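4.2 Packing soft things

I had assumed plush toys would be the easy part of our study. They don't break, they weigh next to nothing, and you can squash them! But when Wian Ngcobo and I went through the packing sessions from Flonville (mostly Saturday mornings, lots of coffee), the toys turned out to be where people dithered the most.

Of the 1308 sessions we kept, 51 used only plush toys and one open cardboard box. We never told anyone what order to pack in, and I'm glad we didn't, as the order is the fun bit. Lots of people started with whichever toy lay closest to the box. Others went for the biggest one first and then tucked the small ones in around it, which is how I pack at home too, so I may be biased here.

What I didn't expect was all the rearranging. People would put a toy in, look at it, and turn it face up before reaching for the next one. We coded this as "settling" and left it out of the packing times in Section 4.1. Wian still thinks it belongs in there, and we come back to that argument in Section 5. The table layout for the plush sessions is shown in Figure 3. 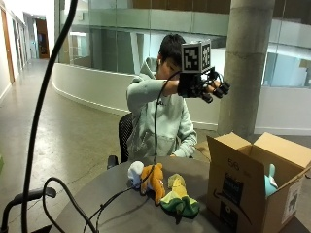
Figure 3. Three plush toys and an open shipping box on the round table.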